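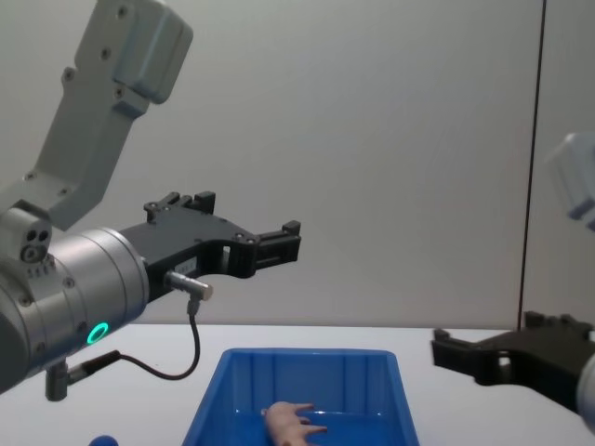

Ha-neul Sung asked me before we started whether any of this means she can stop picking up after her kids, and said she'd been hearing "five years away" since she was in high school. Fair enough, Ha-neul! I've been hearing it too, and I've said it once or twice myself, so I owe you a proper answer. It's no, with a few bits of yes.

(Leave the picture up for this part. Water.)

So, tidying. Two arms, grippers facing each other, one blue bin, and in the bin a rubbery toy hand with its fingers spread. I love this as a job because it sounds like nothing. Your four-year-old can do it, when bribed. But think about what you'd do with your own hands. You'd reach over the rim without thinking about the rim, pinch a finger or grab the whole palm, and if it flopped you'd just squeeze a bit more. A parallel gripper has two fingers and they go open and shut. It has to choose a spot – thumb? wrist end? – and then the rubber bends and the spot isn't where it was.

And the walls of the bin! People always ask about the toy and I always want to talk about the walls. Going down into a container is a whole different chore from picking up off a flat table.

Slow down here, I always rush it.

What can they do, then? Shop floor first. Same part, same tray, same light, all day long: yes, and have done for ages. My first job was at Fosov, packing hinges next to a machine that did 2000 an hour and never once needed to know what a hinge was. Tip the tray a little and it would happily grab air until somebody hit the stop button. (Tell the coffee break story if there's time, skip it if there isn't.)

Home is the other way round. Nothing's ever in the same place twice. When we ran our own tidy-up trials at Hulia we did 683 goes at emptying a toy box, and the rigid blocks were fine, pretty boring to watch. The soft stuff was where we lost our evenings. Socks, a rubber lizard, anything with a colour close to the box. My favourite failure was a very careful, very gentle lift of one corner of a sock, carried all the way across, and the rest of the sock hooked over the rim the whole time.

Ask the room: who has a robot vacuum? Who picks things up off the floor before they run it? Same hands, usually. Wait for the laugh.

Two arms do help, by the way. One can steady while the other pulls, or pass a thing across. They can also get in each other's way, and you've got twice as much to keep track of.

My guess for Ha-neul: bins of known toys on a clear table, soon. The lounge room floor after a birthday party, no, keep your bucket handy. Next bit is Sileo and the dishwasher, 15 minutes, then questions.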